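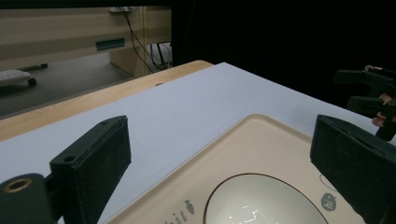
Questions I get about working from home with old and new tech

I've been writing this newsletter from my spare bedroom in Flallesdale for eight years now, and the same questions land in my inbox over and over. So I finally sat down with a pot of coffee and answered the lot. If yours isn't covered, write to me anyway. I read everything, even if I'm slow to reply (sorry, January was a blur).

Do you really still use a wired keyboard?

Yes! I've tried wireless ones, and I keep going back. My wired board is older than my current desk, it never needs charging, and the keys have worn down in all the places my fingers like. I do keep a small Bluetooth keyboard in my travel bag, mostly for hotel rooms. It's fine. I just don't love it.

What laptop are you using at the moment?

A Zheng, the 14-inch one, which I bought refurbished. It has a dent near the hinge that was there when I got it and got me a nice bit off the price. The battery gives me a full morning of writing and then starts sulking after lunch, but I'm almost always near an outlet. If you travel a lot, I'd look at something newer.

Should I buy refurbished?

I would, as long as the seller gives you a real return window and tells you the state of the battery in writing. Ask for the charge cycle count before you pay. My reader Dede Agyeman bought one that was listed as "excellent" and it showed up with a swollen battery, and she had to fight for three weeks to get her money back. She did get it, but she had screenshots of the listing, and those made all the difference. Take screenshots!

How big a monitor do I need?

Smaller than the ads would like. I ran two 24-inch screens for years and then swapped both for a single 27-inch, and my neck is much happier. What matters more to me is a stand that goes up and down. If yours doesn't, a couple of fat dictionaries will do the job (mine sat on an atlas for most of a year).

Is a standing desk worth the money?

For me, sort of. I stand for phone calls and for reading, and I sit to write. I had big plans to stand half the day and that lasted maybe two weeks. Mine is a hand-crank one, 20 turns from sitting to standing, and I've come to like the cranking. If you've never tried standing to work, put your laptop on the kitchen counter for a few days before you spend anything.

My video calls keep freezing. Is it my computer?

It could be, but check your Wi-Fi first. Move into the same room as the router and make a test call. If the freezing stops, your laptop is off the hook and you're shopping for a longer cable or a mesh kit. I ran an Ethernet cable along the baseboard, painted it white, and forgot it existed. Also, quit the programs you aren't using, especially whatever is quietly uploading your photos.

What do you use for backups?

Two external drives and one online service. One drive lives in my desk drawer and the other lives at my sister's house, and we swap them whenever I go over for dinner. The online one is Nivon, which I pay for myself. I find its restore screen confusing, but I got back a folder I'd deleted by mistake, so I'm not complaining too loudly.

Please test your backups, by the way. Pick any old file and try to bring it back. I do this at tax time, so I remember.

Can I keep using my old tablet?

Depends what for. Once it stops getting security updates I wouldn't do banking on it, or email for that matter. For recipes, music or an e-book, go ahead. Mine is my kitchen radio. Boonmee Kaewkla, who used to share an office with me back when I had an office, turned his into a photo display for the hallway and says it gets more use now than when it was new.

Where should I take dead gadgets?

Look up your county's electronics drop-off first. Ours takes laptops, phones, and printers for free but charges for old tube monitors. Wipe your drive before you go, and take the SIM card out of phones (I forgot once and had to drive back).

Did you ever finish the Plernura review?

Not yet, and I know, I promised. It's the little e-ink writing gadget that 18 of you asked me about after I mentioned it in passing. I like the screen a lot and I can't stand the way it names files. I'd like to get 100 pages written on it before I say more, and I'm on page 61.

Do you accept free products?

No, I buy my own or borrow from friends. If a company loans me something for a review, I say so at the top and mail it back when I'm done.

How do I unsubscribe?

There's a link at the bottom of every issue. If it doesn't work in your mail program, reply with the word "stop" and I'll take you off the list by hand, usually the same evening.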